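Headsets and Cables: Gallery

Last updated December 23, 2022

The Podville listening room lends out headphones to anyone with a room card. Most of them are children's sizes, bought in pastel colors because those were the ones on sale when the room opened in October. This page shows what is in the collection and gives a few notes on how things are stored and returned. Text by Pranab Pathirana.

The collection sits in two places. The adult pairs are kept at the front desk, in the drawer marked Masudia after the branch they came from. The smaller pairs are in the Ortuño room, on the low shelf by the door. Loans are for 5 days, and each pair has a number inside the band. If the number has rubbed off, tell the desk and it will be marked again.

Wired pairs are still the ones people ask for. They need no charging and they work with the old players in the reading corner. The trouble is the cables. A cable that has been wound tightly around the band for a month will fail near the plug, and we replaced several last winter for that reason.

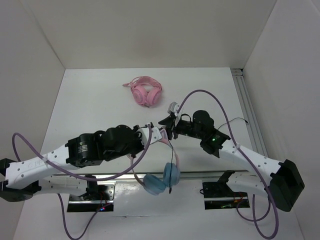

Pink headset on the white tabletop with its cable coiled around it. The second one, light blue ear cups on a pink and white band, is up between the grippers.

Coil the cable in loose loops a little wider than your hand and leave the plug end free. Do not pull on the cable to get a pair out from under another one. Lift by the band.

Ear cups can be wiped with a damp cloth. Please don't use alcohol wipes on the light colors, as they go chalky and then start to peel. Spare pads are in the envelope at the desk.

Pairs that no longer work go in the Erora box under the window, with a slip saying which side is out. Shelf number 273 is the repair shelf, and anything on it is not for loan even if it looks fine.

We made roughly 316 loans between opening and the end of November. Adult pairs went out more often, but the small ones stayed out longer. Two have not come back. If you have a pair at home past its date, bring it in and leave it at the desk. There is no charge for late returns.

More pictures will be added when the new shelf labels are up.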